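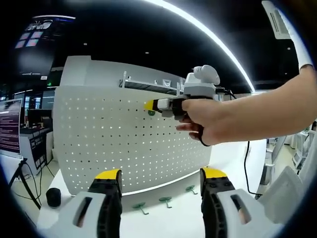
Notes for the pegboard talk, Hala Aoun. Slot is after lunch, so speak up.

OPENING
Ask who has a pegboard at home. Then ask who has more hooks in a drawer than on the board. Wait for the guilty laugh. My own drawer is in the garage and I moved house with it, unopened, in December.

THE HOOK
Hold up a green one and pass it along. Flat round disc, bent metal stem. You tip the stem up, feed it through the hole, bring it down level. Takes a second to do and a paragraph to explain, and I have sat through the paragraph at three different hardware stores.

Lay them all out on the table before the first one goes in. People hate this step. They want to hang the scissors now. Fine, but they'll be moving the scissors by dinner.
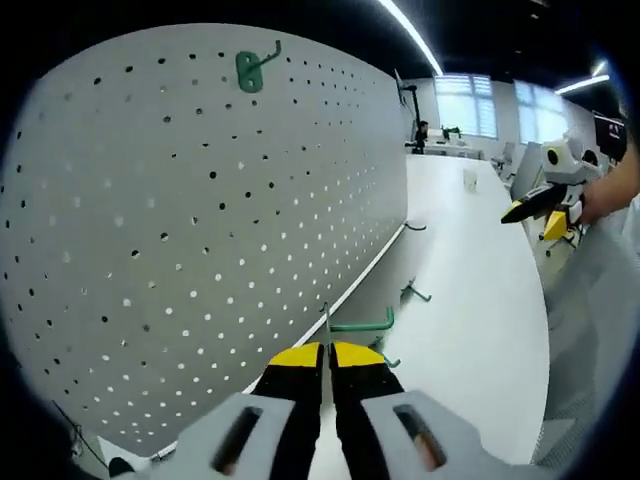

WHERE THINGS GO
Low row is for what you grab without looking. High row is for what you own out of optimism. I have a spokeshave up there. (Pause. If no one knows what a spokeshave is, move on, don't explain it.)

Leave gaps. A board with every hole spoken for is a wall with a grudge.

Mention the Quiroga workshop: 7 hooks on the first try, all at eye level, and the eyes belonged to the tallest man in the building. We took them down and started over from the elbow up.

THE HOLES
The big Cukau panel has 3,636 holes. I know this because someone at Cukau put it on the invoice. You will use very few of them. Say it kindly, the facilities people are in the second row.
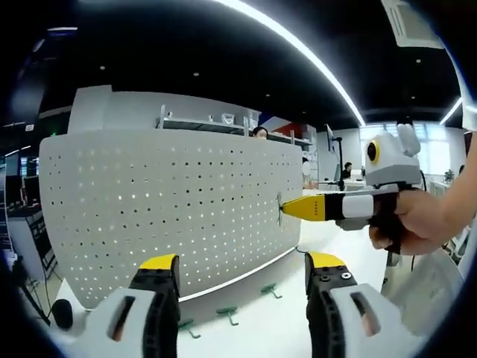
TAKING THINGS OFF
The part I care about most, so slow down. Every hook comes off twice a year, whatever it's holding. If you can't remember what hung there, it doesn't go back up. Lerel tried drawing outlines around the tools and now has a lovely outline of a hammer.

QUESTIONS
Someone will ask about magnets. Two minutes on magnets, no more.
Someone will ask about Firko bins. They're good bins. I have 7 and can't find anything in them.
Get the hooks back before people leave.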